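How to Set Up a Paper Archive That Matches Your Scanned Files

Last updated May 12, 2025

Scope

These steps cover a small archive of loose printed sheets, kept in lever-arch binders, with a matching folder of PDF scans on a computer. The method was written for the reading room at Brordale, where past exam papers, handouts and syllabus sheets are kept for student use. It works for any collection of single documents between one and 20 sheets long. It does not cover bound books, photographs or anything larger than Letter or A4.

The Brordale collection stood at 1,364 documents when the index was last exported. The numbering scheme below has room for more than that without changes.

What you need

Lever-arch binders, all the same spine width
A two-hole punch with a paper guide that locks
Tab dividers, unprinted
A soft pencil
A scanner with a sheet feeder
A spreadsheet program
Spine labels

Mixed punch patterns are the most common cause of torn holes. If your collection has both two-hole and three-hole sheets, choose one pattern now and repunch the others during Step 3.

Step 1. Sort before you number

Sort by subject first, then by year, then by title. Do this on a table, in stacks, with a slip of scrap paper on top of each stack giving the subject. Leave undated documents at the back of their subject stack.

Remove duplicates at this stage. Two papers with the same title and different course codes are separate documents and both stay. Two papers with the same code and the same exam session are duplicates even if one has been written on. Keep the cleaner one.

Remove staples with a flat-blade remover. Claw removers leave a raised corner that will jam the feeder later.

Step 2. Assign accession numbers

Each document gets one number, written in pencil on the back of its first sheet, bottom left. Use four digits with leading zeros: 0001, 0002, and so on. Do not build the subject or the year into the number. Subjects get renamed and merged, and a number with meaning in it has to be changed when that happens.

Numbers are never reused. If a document is withdrawn, its row stays in the index with the status set to W. 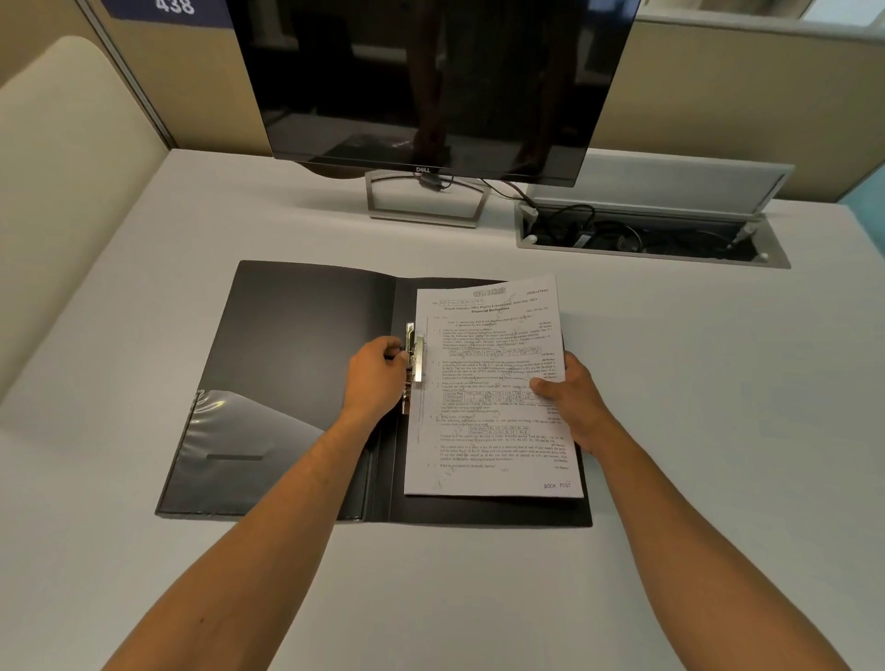 Continuation sheets carry the same number plus a page suffix, such as 0412-2. Write the suffix even on two-sheet documents. A sheet that comes loose can then be returned to its place without reading it.

Step 3. Punch and load the binders

Set the paper guide on the punch and tape it in position. Punch no more sheets at a time than the punch is rated for; past that limit the lower sheets shift and the holes drift.

Open the arch fully before loading. Load from the back of the sequence to the front, so the lowest number ends up on top. Close the arch and check that both prongs meet. A gap between the prongs will catch the edge of every sheet that is turned across it. A binder with a gap that cannot be closed by hand pressure should be thrown out.

Stop loading at 80 percent of the spine width. Full binders are hard to turn and pull at the holes.

Place a divider at each change of subject. Write only the subject on the tab. Year dividers are optional and tend to fall out of date as papers are added.

Step 4. Scan

Scan at 300 dpi, grayscale, to PDF. Black-and-white mode produces smaller files but drops pencil notes, light rules and shaded table cells. Finance and statistics papers often have shaded cells, and the values in them have to be readable.

Turn on text recognition. Check the first page of each file for a skewed or upside-down image before moving on to the next document. One file per document, no matter how many sheets.

Step 5. Name the files

Use this pattern:

number_subject_year_session.pdf

For example:

0877_corporate-tax_2019_january.pdf

Lowercase only, hyphens inside a field, underscores between fields. If the session is unknown, write ns. Do not leave the field out, as the index formula in Step 6 splits the name at the underscores and expects four fields.

Keep all the files in one folder. Nested folders by subject duplicate what the index already does and make it possible to store the same file twice.

Step 6. Build the index

Make one sheet with these columns:

A Accession number
B Subject
C Title as printed
D Course code as printed
E Year
F Session
G Sheets
H Binder
I Status
J File name

Format column A as text. If it is left as a number, the leading zeros are dropped and lookups against the file name will fail without an error message.

Columns C and D are copied exactly from the document, including abbreviations. Column B is yours, and should come from a fixed list kept on a second sheet. Use data validation to restrict entries to that list.

A spreadsheet is adequate up to 2,000 rows on an ordinary office machine. Past that, sorting and filtering are still fine, but shared editing becomes slow. The Galanis branch moved its index to a database for this reason and kept the same column names.

Step 7. Check the match

Export a plain list of file names from the scan folder and paste it into a third sheet. Use a lookup from column J against the pasted list. Any row that returns an error has no file. Then run the lookup in the other direction to find files that have no row.

Next, pull one binder at random and read the pencil numbers in order against column H. Fix the binder, not the index, unless the index is plainly wrong.

Repeat this check every January and after any large intake.

Adding new documents

New documents take the next free number and go in the last binder in the sequence, behind their own subject tab. Older binders are left alone. Readers find documents through the index, so the shelf does not need to be in subject order from end to end.

Corrections to this page go to Tamer Sleiman at the Brordale desk.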